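Capítulo 7
O mármore como material de interior

Objetivos do capítulo

Ao terminar este capítulo, o estudante deve saber distinguir o mármore das outras pedras claras que se vendem com o mesmo nome, explicar de onde vêm os veios, escolher um acabamento conforme o uso da peça e escrever uma instrução simples de manutenção para o cliente.

7.1 Uma palavra com muitos sentidos

No comércio, a palavra mármore tem um sentido muito largo. Quase toda pedra clara, que aceita polimento e que tem desenho, recebe este nome na etiqueta. Para o geólogo o sentido é mais estreito: o mármore é uma rocha metamórfica, formada a partir de um calcário ou de um dolomito que esteve sob calor e pressão durante muito tempo. Os grãos de carbonato cresceram de novo, encaixados uns nos outros, e os fósseis que existiam no calcário quase sempre desapareceram.

O estudante de interiores precisa dos dois sentidos. Com o fornecedor vai falar na língua do comércio, e com o laboratório na língua da geologia. Quando escreve um caderno de encargos, deve usar a segunda. Conheço um caso em Hallport em que o projeto pedia apenas «mármore branco» para a receção de um hotel, e na obra chegaram placas de três pedras diferentes, duas delas quartzitos. O quartzito é uma boa pedra, mas corta-se com outro disco, tem outro preço e não reage ao ácido da mesma maneira. A obra parou durante todo o mês de julho.

Há um ensaio antigo, que se pode fazer em qualquer oficina. Põe-se uma gota de ácido clorídrico diluído numa parte escondida da pedra. Se o material principal é a calcite, a gota faz espuma logo. Se é a dolomite, a espuma é fraca e demora, e às vezes é preciso riscar primeiro a superfície para obter um pouco de pó. No quartzito e no granito não acontece nada. O ensaio deixa uma marca baça e por isso nunca se faz na face que vai ficar à vista.

7.2 De onde vêm os veios

O carbonato de cálcio puro é branco. Toda a cor do mármore vem, portanto, daquilo que não é carbonato puro: argilas, óxidos de ferro, grafite, mica, serpentina. O cinzento está ligado muitas vezes à matéria orgânica do antigo sedimento, que se transformou em grafite. O amarelo e o vermelho vêm do ferro. O verde vem, na maioria dos casos, da serpentina ou da clorite.

Estas impurezas estavam antes em camadas mais ou menos paralelas. Durante o metamorfismo a rocha dobrou, partiu e voltou a fechar, e as camadas ficaram torcidas. Aquilo a que chamamos veio é o corte destas camadas torcidas pelo plano da serra. A mesma pedra, serrada noutra direção, dá um desenho diferente. Um bloco cortado ao longo das camadas mostra manchas largas, como nuvens; cortado de través, mostra linhas.

Na pedreira de Bamamside, de onde vem a maior parte das amostras que usámos para este livro, os blocos são marcados com uma seta antes de sair da bancada. O encarregado da serração, Kastriot Leka, explicou-nos que sem a seta o serrador tem de adivinhar, e que um bloco mal orientado perde metade do valor. Num lote de 40 blocos que acompanhámos, sete tinham a seta apagada pela chuva.

7.3 O acabamento

O acabamento muda a cor aparente da pedra. Uma superfície polida reflete a luz e deixa ver o veio com contraste. Uma superfície amaciada, que se faz parando a lixa no grão 400, espalha a luz e torna o veio mais calmo. A escovada tem um relevo leve que a mão sente.

Para tampos de mesa e de cozinha, o estudante vai ouvir opiniões opostas. O professor Minoru Murakami, que dirigiu durante muitos anos o curso de pedra da escola Sekiguchi, defendia sempre o amaciado, porque a marca do limão ou do vinagre aparece menos. Os clientes, no entanto, preferem em geral o brilho. Penso que os dois têm uma parte de razão. O que não é aceitável é vender o polido sem dizer que a marca virá.

A espessura também entra nesta decisão. Um tampo de dois centímetros é suficiente quando está apoiado em toda a superfície. Com um balanço maior, ou com um recorte para a pia, convém passar para três centímetros ou pôr um reforço por baixo. Os cantos interiores dos recortes devem ser arredondados, pois é no canto vivo que a fissura começa.

7.4 O veio no tampo

Uma placa não se corta antes de ser vista inteira. O projetista vai ao armazém, ou pede o registo da placa, e marca onde quer cada peça. Num tampo único, a regra habitual é deixar a zona mais carregada de veios longe da junta e longe do recorte. Quando há duas peças, pode escolher-se a continuidade, em que o desenho passa de uma para a outra, ou o livro aberto, em que as duas se refletem como num espelho. O livro aberto exige placas seguidas do mesmo bloco e aumenta o desperdício. No projeto Zillik, estudado no fim deste capítulo, esta escolha obrigou a encomendar mais uma placa.

A direção do veio em relação à sala é outra questão. Um veio em diagonal faz a mesa parecer mais comprida, enquanto um veio paralelo ao bordo a torna mais tranquila. Em salas de paredes claras e lisas, um fundo branco com veios finos e cinzentos costuma bastar, e não é preciso procurar um desenho forte.

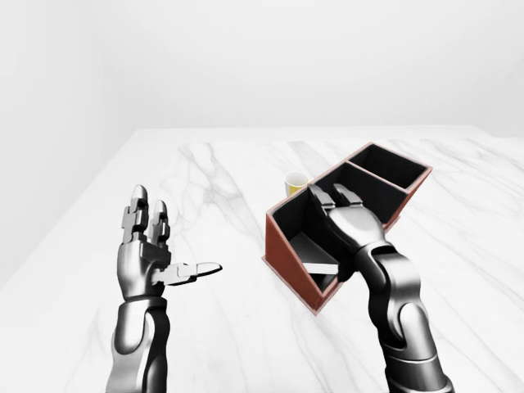

Tampo de mármore branco, representação por computador.
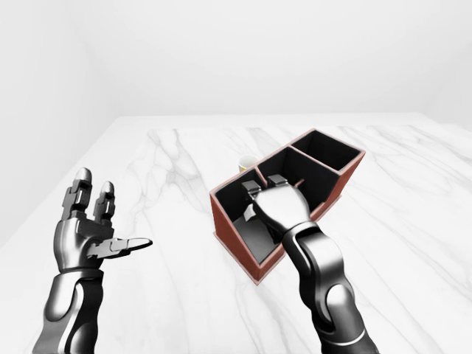
Pergunta: Pode-se limpar um tampo de mármore com vinagre diluído?

Resposta: O vinagre, mesmo diluído, ataca o carbonato e tira o brilho da superfície, por isso não deve ser usado. Limpa-se com água morna e um sabão neutro, passa-se depois um pano só com água e seca-se logo. Se a marca do ácido já existe, nenhum produto de limpeza a retira; é necessário polir de novo aquela zona. O impermeabilizante ajuda contra o óleo e o café, que entram nos poros, mas não protege do ácido.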